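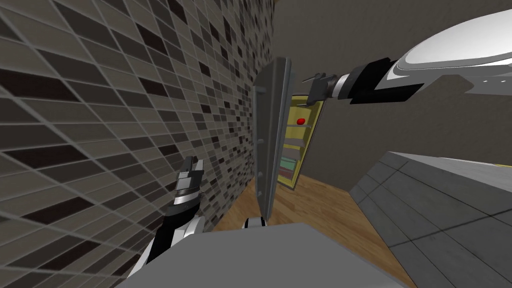 TASNESS HOUSE – SHARED KITCHENS AND UTILITY ROOMS
Periodic Safety Inspection Checklist with Inspector Comments

Date of inspection: 21/05/2019
Inspector: Muireann Moynihan
Areas covered: Prislow Wing and Plavik Wing, all levels
Result: Satisfactory, with actions required

This checklist is completed under the building's fire and general safety plan. Each item is marked Yes, No or N/A. Any item marked No must carry a comment and a named office responsible for the correction. Wing offices must keep a copy available to residents on request.

Section 1. Exits and Escape Routes

1.1 Exit doors open fully from the inside without a key. Yes
1.2 Corridors clear of stored goods. No
Comment: Two bicycles and a folded stroller were found on the second-level landing of Plavik Wing. The wing office removed the bicycles during the visit. The owner of the stroller has been notified in writing.
1.3 Exit signs lit and readable from both directions. Yes
1.4 Emergency lighting tested within the required period. Yes
Comment: Test log is complete. Entries should be signed with a full name and not initials only.

Section 2. Fire Safety

2.1 Extinguishers in place, sealed and tagged. Yes
2.2 Fire blanket mounted within reach of each cooking area. No
Comment: The blanket in the upper kitchen of Prislow Wing is mounted directly over the burners. It must be moved to a position that can be reached without leaning across a lit stove.
2.3 Smoke and heat detectors uncovered. Yes
2.4 Range hood filters free of grease. No
Comment: Heavy build-up in both wings. Cleaning is contracted to Stasiv and was last recorded in November. The contract calls for more frequent service – the Facilities Office is to raise this with the contractor and report back.
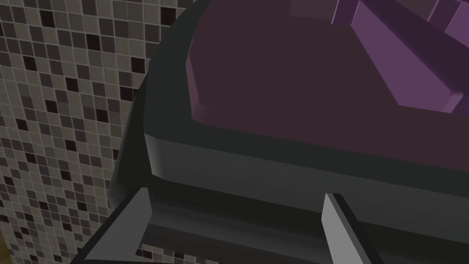

2.5 Evacuation plan posted and current. Yes
Comment: The Prislow Wing plan still shows the former laundry entrance, which is marked in ink as closed. This is accepted until the next printing.

Section 3. Electrical

3.1 Outlets near sinks protected against ground faults. Yes
3.2 Cords and plugs free of visible damage. No
Comment: One kettle with a cracked plug was taken out of service and tagged.
3.3 Portable heaters rated at 1,000 watts or less. No
Comment: A heater rated at 2,000 watts was in use in the Plavik Wing utility room. Residents are reminded that heaters above the limit are not permitted on shared circuits.
3.4 Electrical panels accessible and labeled. Yes

Section 4. Water and Plumbing

4.1 No leaks at sinks, valves or supply lines. Yes
4.2 Hot water temperature within limits at each tap tested. Yes
4.3 Shut-off valves labeled. No
Comment: Labels are missing at 9 valves. New tags have been ordered through the Facilities Office.

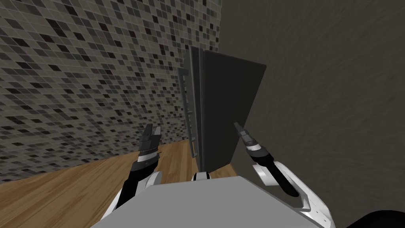
SECTION 5. FLOORS, WALLS AND STORAGE

5.1 Floors even and free of trip hazards. Yes
5.2 Wall finishes sound, with no loose pieces. Yes
5.3 Cleaning products stored apart from food. No
Comment: Bleach and dish soap were kept on the same shelf as dry goods in the lower kitchen of Prislow Wing. Corrected during the visit.
5.4 Heavy items stored below shoulder height. Yes
5.5 Step stools stable and in good repair. N/A

Section 6. Follow-Up

Items 2.2 and 3.3 are to be corrected before the kitchens concerned are next booked for group use. All other open items are to be closed before the next periodic inspection. Wing offices should send written confirmation for each item, quoting the item number.

Signed: Muireann Moynihan, Inspector
Copies to: Facilities Office; Prislow Wing Office; Plavik Wing Office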